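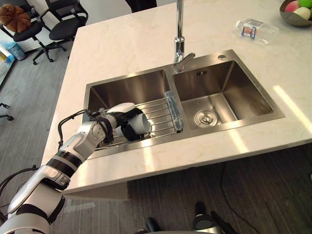
Tamer Ghanem asked whether a class can set up its own page in the Kelau reunion fund. It can, and I've done it twice now, so follow me!

4. Open Class Pages, type your leaving year and press Create.

5. Set your goal. I put 4000 for ours (bold, I know).

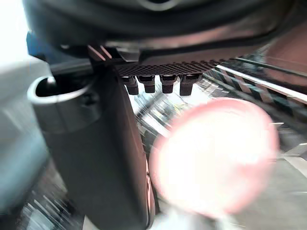
6. Add a second person who can see the gifts. Mine is Maya Shboul.

Note: names show by default, so tick Hide Donors first if anyone's shy.
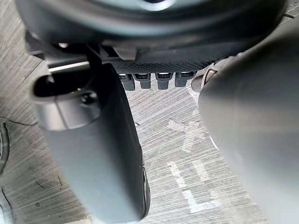
7. Press Publish. Caution: you can't change the leaving year after this, so check it twice!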